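Who should pay for the doctor in a town like Grellano?

By Osaze Igwe

I came to Grellano for work, and I stayed because I liked the river and the short streets. In my first winter here I had a bad chest, and I learned how the health centre functions. You telephone at eight in the morning. If you are lucky, somebody answers before all the places are gone. If you are not lucky, you try again the next morning, or you take the bus to Cerkel and sit in the hospital corridor with people who are much more ill than you.

Now the council wants to change the way our centre is paid for, and I would like to say why I think the plan is a wrong one. I am not a doctor and I do not belong to any party. I have read the paper which the council put out in July, and I have read it two times, with a dictionary beside me for the second reading.

The plan is called the Resident Care Contribution. Every adult who is registered at the centre would pay 30 a month. In return the centre would stay open until the evening and a second doctor would be hired. Those who do not pay would still be seen in an emergency, but for everything else they would be sent to Cerkel.

Let me be fair to the people who wrote this. The centre has 4,000 registered patients and it loses money each year. The grant from the region has not grown since the old mill flats were filled with new families. The council cannot print money. I understand that somebody has to bring an idea to the table, and it is easier to complain about an idea than to have one.

Still, I think a flat charge is the worst form of payment for this purpose. For a household with two good salaries, 30 a month is a meal in a restaurant. For my neighbour, who cleans offices at night, it is the shoes of her son. She will do the sum and decide that she is healthy enough this year. Many people like her will decide the same. Then one of them will have a pain that she does not mention to anyone, and when finally she goes to the hospital it will cost all of us much more than the contribution.

The council says there will be an exemption for people on low income. I looked for the details. There is one paragraph. It says that an applicant must show wage slips for the last six months and a letter from the landlord. In my street there are people who are paid by the day and people who rent a room from a cousin. They have no such papers. I have filled in many forms in my life, in three countries, and I can tell you that a form is also a kind of price. Those who are tired, or who do not read well, or who are afraid of offices, pay it with their time and sometimes they give up.

At the public meeting in the school hall, a councillor said that people value more what they pay for. I have heard this sentence in other places. I do not believe that a mother values the vaccination of her child less when it is free. Before, in the country where I was born, my own mother paid for each visit, and what we valued was the cheap syrup from the market, because that was what we could afford. My sister had an ear infection which nobody treated in time. She still turns her head to hear you.

There is another part of the plan which was hardly discussed in the meeting, and it should be. The contribution needs a register of who has paid, and this register must speak with the patient records. The council proposes to give the work to a company, Drokumer, which already keeps the parking permits. The cost of the first contract is not in the main text. I found it in an annex, and it would use a large part of the first year's income. So we would collect money from sick people in order to build a system for collecting money from sick people. 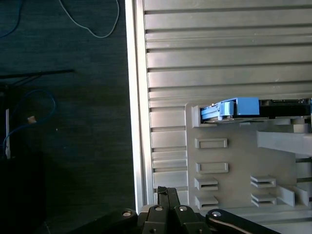
A drive caddy in its slot. Storing the new register is one of the costs listed in the annex.

I also have a question about privacy, and I ask it in a calm way. Will the receptionist see on her screen that I did not pay? Will the pharmacist? The paper says that access will be "appropriate". This is a word which can mean anything. In a small town, shame travels quickly, and people will stay away from the centre to avoid it.

What could be done instead? The town of Oyelaran, 60 kilometres from here, had the same problem. They put a small addition on the property tax, so that a big house pays more than a small one, and people who own nothing pay nothing directly. There is no new register and no card. The tax office was already there. I am told that the addition was not popular in the beginning, and that some owners still write angry letters. But everyone is seen by the same doctor in the same waiting room, and I think this is worth some letters.

The council will say that it is not permitted to raise the property tax without the agreement of the region. This is correct. Then let it ask the region, in public, and let us read the answer. If the answer is no, at least we will know who said it.

The comments on the plan can be handed in at the town hall until the end of the month, at the desk on the ground floor. The form asks for your name, your address and your opinion, and the space for the opinion is small. You are allowed to attach a page. I have attached two.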